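Who Will Put Away the Pitcher?

For as long as I've had a kitchen of my own, I've been promised a machine that would clean it. My mother was promised one too, and I suspect her mother was, and in the meantime all three of us have stood at a great many sinks. So when a small company called Nernia said I could come and watch a pair of robot arms deal with the kind of clutter that piles up on my counter every night, I packed a sandwich and drove a long way to see it (and I would have driven farther!).

I should say up front that I went in hopeful. I'm a hopeful person about appliances. I cried a little when we got our dishwasher, and I still talk to it. But a dishwasher has the great advantage that I bring everything to it, already scraped and sorted and facing the right way, and what I wanted to know was whether anything on the market, or near it, could do the part that comes before and the part that comes after.
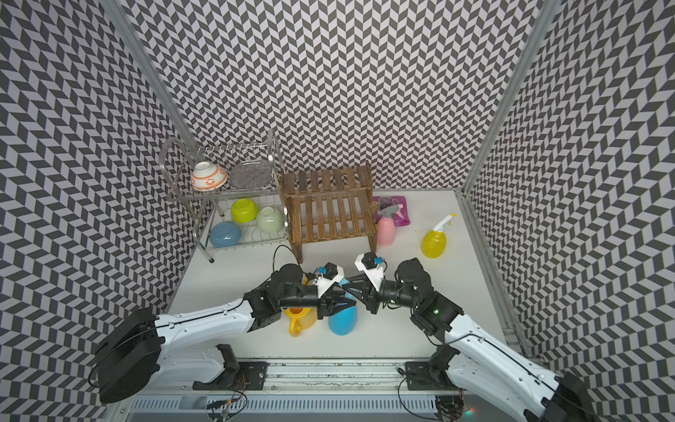
TELSIDE, March

The bottle is the hard one, Oanh Diệp tells me, and she says it fondly, the way you'd talk about a difficult nephew. She runs the household trials at Nernia, and she has watched grippers go after bottles and pitchers for longer than she cares to add up. A pitcher gives you a handle, and a handle is a kindness to a hand of any sort. A bottle on its side is smooth and round and would just as soon roll away. The left arm had the blue one partly in its grip, with the yellow pitcher right there and the other gripper close by, and I found myself leaning forward in my chair and holding my breath over a piece of plastic tidying I do at home without looking.

Then there's the dish rack, and I have opinions about dish racks. Bowls go upside down, anybody's grandmother can tell you that, and the ones in Telside were just as mine would be, the greens and the light blue underneath and the pretty orange-patterned one up top. Diệp says a bowl's rim is friendly to a two-fingered gripper, provided the bowl is where the machine believes it is. Move it a little and you may have a long afternoon.

Her team logged 289 tries at clearing a tabletop last month, and she was cheerful about telling me that plenty of them ended with a person reaching in. A good run can take up to 37 minutes. My husband, who is not a fast man, does our whole kitchen in less, with the radio on.

Over at Wolwood, a packing shop that tried a similar pair of arms on its shelves, the manager told me much the same thing in fewer words. Same box, same spot, wonderful. Mixed bin, call somebody.

I asked Diệp when I could have one. She laughed, kindly, and asked whether I'd be willing to keep my counter tidy for it. I said I'd think about it, and then I drove home and did the dishes.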